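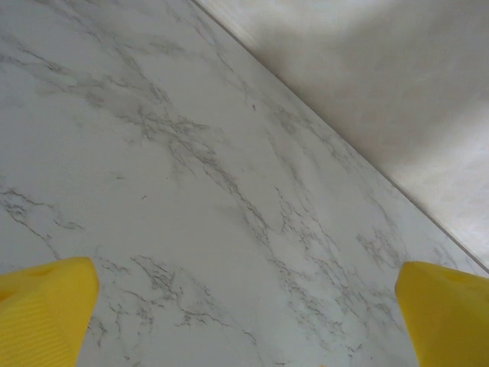

The yellow fingers over the marble-pattern worktop.

Questions from colleagues about the folding arm

Last updated 2020-10-11

In September we started to work with the arm in the preparation room at Sterkanano. Many of you asked questions in the canteen or by e-mail, so I collected them on one page. If your question is missing, please write to me. Remo Leitner

Will somebody lose the job?
No. The management has confirmed in writing that all contracts in the preparation team stay as they are. What changes is the content of the work. Less folding by hand, more checking and more packing of the Flirnon orders.

What does the arm do exactly?
It is learning to handle cloths on the worktop: to take hold, to fold, to put down. The fingers are yellow and open wide. The small camera looks between them, so on the screen you see the same thing the arm sees.

Why does it work so slowly?
Because we want it so at present. Mali Lewis from the evening shift compared it with her own folding, and she was faster by far. The speed will be raised step by step, and each time the shift will be told before.
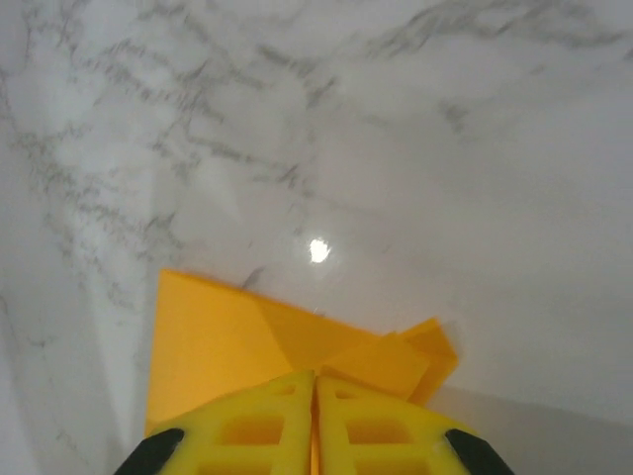
Thin cloths are more difficult than thick ones. When two layers lie on each other, a person feels this with the fingertips at once, but the arm must judge it from the camera picture. We ask you therefore to give every folded piece a short look before it goes in the box - also when the last 40 were good.

May I reach in while it is moving?
Please not. Press the pause button first and wait until the arm stands still. This is valid also for a quick correction of a corner.

Do I need a training?
Yes, everybody who works at this table. It takes 2 hours and counts as working time. The next places are in room 51, and the list hangs beside the door.

Does the camera record us?
It records the table. Hands can come into the picture when you arrange the cloths. The recordings are used for the arm only and may not be used to judge a person's work. This point is in the agreement with the staff council.

What if I do not want to work with it?
Talk to your shift leader. Some colleagues moved to the Bachmann line for now, and they can come back later if they like.

Who decides how it goes on?
The shift leaders and the staff council together, after the trial with the Jitora software is finished. I will put the result on this page.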